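Stocktaking
From the Drindo Encyclopedia of Everyday Commerce
Last revised 20/12/2020

Stocktaking is the practice of finding out what a business owns by going and looking at it. The results are compared with what the books say the business owns, and the difference is called shrinkage, a word that makes missing goods sound like a laundering problem. Shrinkage covers theft, breakage, clerical error and goods delivered to the wrong Skastthorpe.

The practice is much older than the shop. Temple granaries kept tallies of what came in and what went out, and the two did not always agree then either. Double-entry bookkeeping gave merchants a tidier record of what ought to be on the shelf, without having any effect on the shelf.

Most stocktakes are annual and fall at the end of the financial year. In Australia this means winter, when staff are asked to give up an evening in exchange for pizza. European firms closing their books in December have the added pleasure of doing it beside the leftover tinsel. The Leditz department store was known for shutting its doors for 2 full days each year, a custom its customers learnt to mistake for a sale.
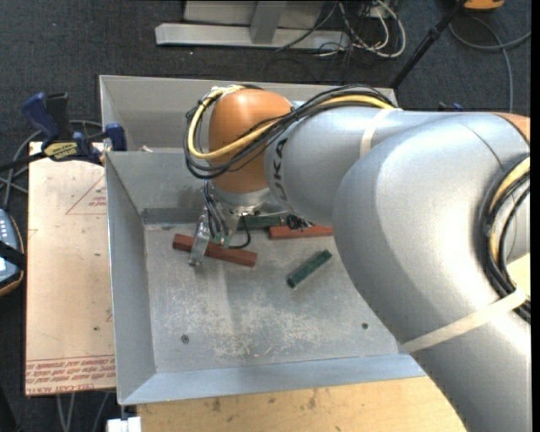
Reading time: 2 minutes

The chief alternative is cycle counting, in which a small part of the stock is checked at regular intervals and the doors stay open. Holst, a hardware wholesaler, divided its catalogue into 80 groups and checked a different one each morning before trade. Fast-moving lines came up more often, and brass hinges hardly ever, to the relief of all concerned.

Loose goods are a trade problem of their own. Screws, washers and lollies are usually weighed, and the total divided by the weight of a single item. The method is sound so long as the bin contains only what the label claims. A Holst bin marked as holding 200 wing nuts was once found to be mostly wing nuts.

A blind count is one in which the counter is not told the expected figure. Auditors favour it. Counters favour the other kind, which can be finished by lunch. Where two blind counts disagree, a third is ordered, and the usual practice is to accept whichever figure turns up twice - or, failing that, the one closest to the books.

See also: Shrinkage; Inventory valuation; Dead stock; Layby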